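Stationery swap fills the hall at Brestska

By mid-afternoon there was hardly a clear bit of floor left at the Brestska community rooms, and the tea had run out twice! The December stationery swap, now in its third year, brought 183 people through the door with bags, boxes and old biscuit tins full of pens, paper, glue sticks and desk bits looking for a new home.

The idea is a simple one. You bring what you don't use, you put it on a table, and you take home what you do need. No money changes hands and no tokens are given out. Last year the swap was squeezed into the small room at the back, with 69 visitors and a lot of elbows, so moving into the main hall has made a huge difference.

Venla Kemppainen, who started the swap after clearing out her late aunt's bureau, was still grinning when the doors closed at four o'clock. "I thought we might get a few more than last time, and then I looked up and there was a queue down the steps," she said. "People were so lovely about it. One girl went round and round the coloured card and came away with a single sheet of orange, and she was thrilled."

The longest table was given over to school things, and it emptied fastest. Rulers and compasses went in the first half hour, followed by a whole stack of squared exercise books brought in by Veikko Harju, who used to teach maths and has been storing them in his garage in Lindqvist Street. He went home with a hole punch and a very nice desk lamp (the lamp wasn't strictly stationery, but it had been let in).

The office table was more of a slow burner - staplers, ring binders, desk tidies, tubs and the like - but there were some real finds on it by the end of the day. Plenty of it came from home offices that have been packed up, and a good deal still had its labels on.

Over by the windows, Lamai Chaiyaporn ran a drop-in table on mending notebooks, with 17 of them re-covered by closing time in wallpaper offcuts and brown paper. Her stitched spines are a joy to look at, and she has already said yes to doing it again.

Anything left over was sorted the same evening into crates. The paper goes to the after-school club, and pens that have dried up are going into the recycling tube by the front desk.

The next swap is planned for the spring, again in the main hall, from eleven until four. There is space for 60 boxes to be dropped off beforehand, so if you have a drawer that won't shut, now is a good time to make a start on it. Please tape up anything that might leak - the ink bottles caused a bit of excitement this year.

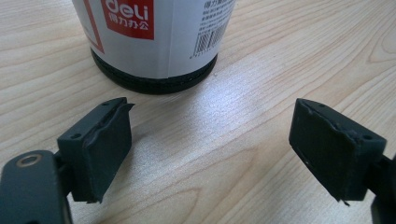
Boxes can be left at the front desk on any weekday morning, and Iida Hyvönen would love to hear from anyone who could spare an hour to help lay out the tables.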